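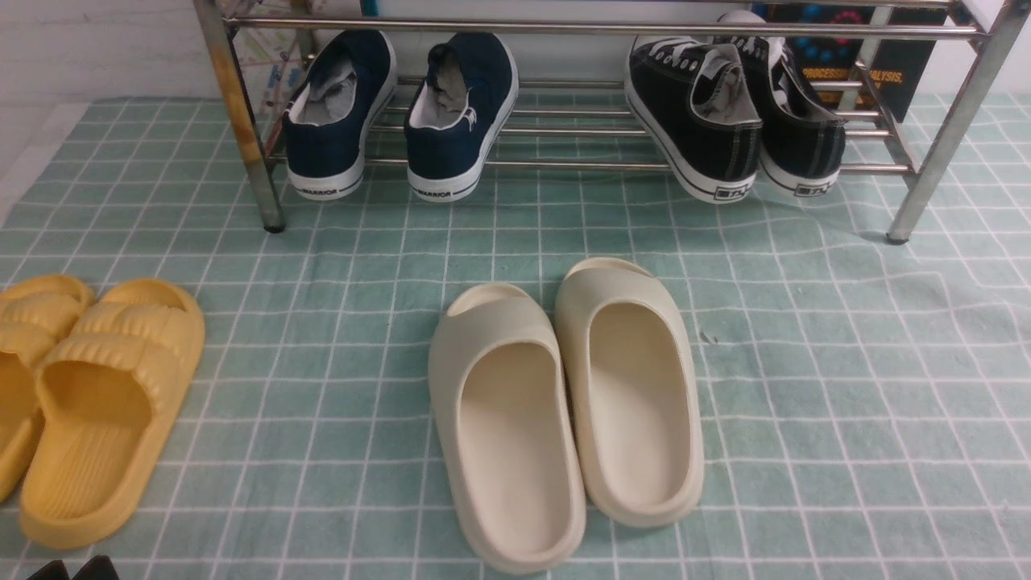 Progress report to the Honalska Fund
Project: Mutov, entertainment news desk
Prepared by: Etornam Kyei, editor
January 31, 2025

Dear colleagues,

With this report I inform you about the work of our desk in the second quarter of the grant. The financial table is sent separately by our accountant.

Publishing

The newsletter now goes to 2814 subscribers. At the end of the first quarter it had 1572. Most of the new readers came in December, when we published our long interview with the actress Sowah about her wedding and her return to the stage after the birth of her son. She had refused all interviews before this, and two larger magazines asked us for permission to reprint it. We gave the permission to both, without fee, but with our name under the text.

The weekly column on television drama continues. The column on music awards was stopped, as few people opened it and the writer has moved to another job. I would like to use her hours for the family and relationships page, which the readers like the most.

Rules for private news

In your last letter you asked how we treat stories about pregnancies, separations and children. We have now written rules for this. We do not publish a pregnancy before the person or their agent confirms it. We do not name children under school age unless the parents have named them in public. A story with only one unnamed source must be read by a second editor. In this quarter seven stories were held back under these rules. One of them was later published by others and was correct – we lost some readers that day, and I still think the decision was right.

Corrections

We printed two corrections. One was a wrong age, the other was a wrong name of a film director in a caption. Both were made on the same day.

Difficulties

The agency Nandomden has raised its price for red carpet photographs, so we bought fewer of them than planned. Our second reporter was ill for part of January, and the video series is behind the plan. The first episode is edited, the next one is still waiting for sound.

Next quarter

We will finish the video series and begin the reader survey. I ask for your agreement to move the unused travel money to photographs. Please let me know if you need a new budget page for this.

With kind regards,
Etornam Kyei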